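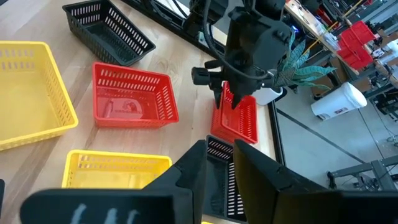

Slotted baskets, two of each colour

tinhouse60
Small dining room, budget is 700 all up for table and chairs. Floor space is tight, door opens inward so I lose a corner. Looking at the Bander drop-leaf or the Prela round one. Anyone had either? Chairs can be mismatched, don't care.

mulga_st
Had the Bander in the last unit. Fine for two people, wobbly with the leaf up. We ended up leaving the leaf down and eating on the couch lol

kettlegrey
Round every time in a small room. Easier to squeeze past. Get the Prela and spend whats left on decent chairs, cheap chairs are where you feel it.

oldverandah
Disagree re round. Can't push a round table against a wall, so you lose the space behind it all week for the one night you have people over. Rectangle, against the wall, bench underneath. Done it in two houses.

kettlegrey
Benches are awful for anyone with a bad back. My dad won't sit on ours.

oldverandah
So keep one proper chair for him? Bench for the kids.

tinhouse60
No kids, just us and sometimes my sister. How wide is the Bander with the leaf down? Website only gives it open.

mulga_st
Don't have it anymore sorry. Skinny though. Went through the hallway without taking the legs off

pepperina12
Before you buy anything put masking tape on the floor. Table size plus room to pull a chair out. I wanted 93 cm behind each chair and got 60 on the door side — livable but you have to go in sideways.

tinhouse60
Taped it out last night. Round one hits the door. Bugger.

kettlegrey
Rehang the door so it opens the other way?

tinhouse60
Renting

kettlegrey
ah

pepperina12
Look second hand too, solid timber goes for nothing if you can pick it up yourself. Bring a blanket for the car. Mine had a water ring, sanded it and put oil on, you'd never know the colour was off.

oldverandah
Seconded. And skip white vinyl chairs, ours went yellow near the window.

mulga_st
Mine are white and still fine? Maybe depends on the sun

tinhouse60
Ok leaning drop-leaf, second hand if one turns up before May. Will measure the hallway tonigt and report back.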